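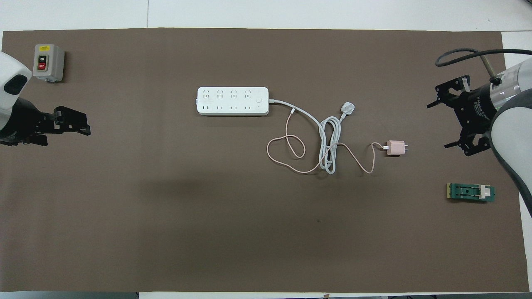
Is it worth paying more for a power strip with eight sockets when a four-socket one would do for most rooms?

If you have one corner of the house where everything gets plugged in, I think so, because you stop swapping plugs over and you stop buying little adaptors to make up the difference. If you only need to run a lamp and a radio, save your money and get the smaller one.

Skotier eight-socket power strip, white, 2-metre lead

I have wanted to write about this one for a while, and I kept putting it off because a power strip is a hard thing to be enthusiastic about. Then Mihret Kassa wrote to me asking which one I'd bought for the work table, and my reply to her got so long that I thought I might as well tidy it up and put it here for everybody. So Mihret, you have already read most of this, sorry!

Some background first. We moved into the flat in January, and it is a lovely flat, with big windows and a proper pantry, and it was clearly wired by somebody who owned one lamp. The room where I do my sewing and mending (and the household paperwork, and the wrapping of presents, and nearly everything else) has a single wall socket, down behind the door. For the first few weeks I managed with an old strip that came with us from the last place, a yellowed thing with a crack along one corner, and I am rather ashamed of how long I kept using it. My brother-in-law Hagos Birhane came for lunch, picked it up, looked at me and put it straight in the bin. He was quite right.

The Skotier replaced it. I chose it mostly for the layout. There are four three-pin sockets along one side, each of them turned at an angle, and four two-pin ones in a row along the other. I didn't think much about the angle when I was buying, but it has been the best part of owning it. With sockets set square in a line, a fat plug always leans on its neighbour, and if two of them have the cable coming out of the bottom you end up with one of them half in and half out. With these turned ones the bodies of the plugs sit slantwise beside each other and the cables all leave in the same direction. I can have the iron, the sewing machine and the desk lamp in next to each other and still get my fingers round each plug to pull it out.

The two-pin row is for the small stuff. My phone charger lives there, a pale pink one with a little cube of an adapter, which my niece Lemlem Belay gave me after she had watched me hunt for a black charger in a drawer full of other black chargers. I do recommend a coloured one if you share a house with people who borrow things. The cube is small enough to leave the sockets on either side free. A wider adapter is another matter. The one for the radio is a long flat brick, and it covers its own socket and most of the next one along, so if all your chargers are that shape you should think of this as a strip with six useful places.

Now the button. There is one power button, small and square, near the end of the strip, and it does the whole lot together. I like this at night. I finish what I am doing, press once, and I know the iron is off without having to get up again and check (I still get up and check, but I do it with an easier mind). What I would have liked is a switch for each socket, or at least one for each row, so that the phone could go on charging while everything else was off. The Tornine, which was the other one I was looking at in the shop, does have separate switches, and if that matters to you it is the one to get. It was dearer and the lead was stiffer, and it only had three-pin sockets, so for me it was an easy decision, but I can see why somebody would go the other way. Fuad Yimer has the Tornine under his desk at work and is perfectly happy with it.

The button is also quite easy to press by accident when the strip is standing on a table. I have done it with my elbow, and with a bolt of lining fabric, and the cat has done it too, twice in one evening. On the floor or fixed to a wall I don't suppose it would happen. On a table, turn it so that the button end points away from you and you should be fine.

The lead is white like the rest of it, and I have grown fond of it, which is a silly thing to say about a lead. It is soft. The old one had set itself into the shape of the box it came in and never lay flat for as long as I had it, always with a kink standing up in the middle of the floor waiting for somebody's foot. This one drops into a loose coil when I put it down and comes out of it again without an argument. Two metres is enough to get from my wall socket along the skirting and up to the table, with a bit left over, though if your socket is on the other side of the room you will want a longer one. Please don't be tempted to plug one strip into another. I know people do it.

If there is a drawback to such a soft lead it is that thin cables get tangled up with it. The pink one is forever finding its way through the loops of the white, and I have spent more minutes than I care to think about feeding a charger backwards through a coil to free it. I now use a strip of leftover hook-and-loop tape round the lead when I put it away, and when I remember to do that, all is well. When I don't, I make a cup of tea and sit down to it as though it were wool.

As to how much it will carry, the label on the underside of mine says 3,000 watts for the whole strip. That is plenty for what I do, but it is worth adding up your own things before you fill all eight sockets. An iron takes a great bite out of that, and so does a fan heater, and the two of them together are more than I would want to ask of it. Chargers and lamps hardly count. Stelios Sarantis, our downstairs neighbour and a retired electrician, had a look at it for me when I first brought it home and felt all the sockets with a plug to see how firmly they gripped. He thought they were good and tight, and he isn't a man to flatter a socket. They are still tight now. In the first week I even found them a little too tight, and had to hold the strip down with one hand to pull a plug out with the other, but that has eased.

It is light, so it does slide about on a bare tabletop. There are small rubber feet underneath and they help less than you would hope. I keep mine on a big brown work mat, which covers most of the table anyway and stops it skating off every time I move the iron. If you don't use a mat, a bit of shelf liner would do the same job. There are also two keyhole slots on the back for screws, should you want it on a wall. I measured up for that, as the shelf over the table is 105 centimetres long and it would sit nicely beneath it, but then I found I liked being able to carry it into the kitchen, and so the screws are still in their packet.

Cleaning is easy enough as long as you unplug it at the wall first. I wipe it with a cloth that is barely damp and go along the sockets with a dry paintbrush for the lint, of which a sewing room makes a remarkable amount. White does show every mark, and mine has had a blue streak on it since I left it beside the tailor's chalk, but that came off with the second wipe.

I bought it at Salgado, the hardware shop by the bus station, and they had it in white only. The lady there said they might get a grey one later in the year. I would have been tempted by the grey, with all that chalk about.

Good points: angled sockets, soft lead, one button for everything, firm grip on the plugs.

Less good: no separate switches, slides on a bare table, button easily knocked, wide adapters cover the socket next door.

I would buy it again, and in fact I have, as a second one has gone behind the television. Next I am going to write up the Fliduvetti sewing box that several of you have been asking after, once I have worked out what to do about its hinges.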